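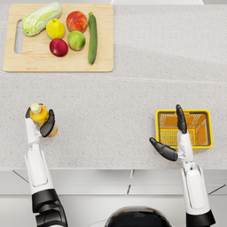
Why spend weeks in the simulator when the arms are already bolted to my bench, asked a comment under the last set of notes, and couldn't we just run the thing slowly with one hand on the stop button?

Fair question! I did it that way on my first build and I have the bent finger linkages to show for it. So before anyone at Bellgate powers up a real pair of arms, we do the bottle task in simulation, and these are the notes for that part.

Two-Armed Robots at Home
Notes for session 2: the handover
Bellgate shared workshop, April 2020

The task for this session is small on purpose. One hand holds a juice bottle, the other hand takes it, and the bottle goes in the yellow basket. The cutting board and the produce stay put. You'll be tempted to start with the lemon (everyone is), but please leave it alone for now. The bottle is taller, it has a neck and a cap, and there's room on it for two hands if you plan your grips.

What you need before you start

Eramness installed and opening the kitchen file without errors. If the counter loads but the arms don't, you have the December build, so go and get the newer one from the shelf drive.
The Vorunon controller config, even though no board is plugged in. The simulator reads joint limits from it.
A notebook. A paper one, I mean. Write down what you changed and when.

The grip

Most of the trouble in this exercise comes from the first hand. People close it wherever it happens to land, and then there's nothing left for the second hand to hold. Decide before you move who gets the top half and who gets the bottom. I like the giving hand low, but I've seen it done the other way and it's fine — just be consistent, or your logs will make no sense next week.

Keep the bottle upright the whole way. Our scoring script takes points off for tilt, and on the real build a tilted bottle puts a twist on the wrist that those little motors really don't enjoy.

Set the receiving hand wide open before it comes anywhere near. Thumb well out, fingers together, then bring it in from the side. If you come in from straight above you'll clip the cap, and in my own runs I clipped the cap so many times that I put a note on the monitor. 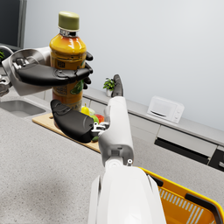 Once you have a grip you trust, slow down. My default is 3000 milliseconds for the approach and 1000 for closing the hand, and I'd leave those alone until you have a run you'd be happy to show somebody. Both numbers live at the top of the settings file. The simulator will happily let you go faster than the motors can, and then your beautiful handover is useless on the bench.

There's an overlap step in the middle where both hands hold the bottle. Don't skip it. Receiving hand closes, wait, check the contact readings, and only then does the giving hand let go. If you open too early the bottle drops, and if you wait too long the arms start arguing with each other through the plastic (you'll hear this on the real build, it's a horrible creak).

Watch the elbows too. The forearms are long, and it's easy to stare at the fingers while an elbow wanders off toward the sink.

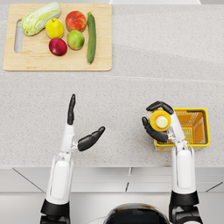 Reading time: 4 minutes

Placing it in the basket

Basket work is a separate stage, so save your state before you begin. You want the bottle over the opening with some clearance above the rim. Lower it straight down and open the hand only when the contact reading from below settles. Then back the thumb out first, and after that the fingers.

If the fingers catch on the basket wall, raise your release point a little and try again. Please don't edit the basket to make it bigger. I will notice.

Logging

Name your runs with your bench letter and a number. My own folder is up to run 1372, and plenty of those are junk, but I keep the junk because it shows which settings I'd already tried. Save the joint log and the contact log together. One without the other is hard to grade and harder to debug.

For next time

Bring your best run and your worst one, both on the same stick. Read the Barrios hand assembly sheet up to the tendon page, since we'll be threading fingers at the long table and I'd like to start on time. If your config still throws the wrist limit warning, leave it as it is and show me when you come in.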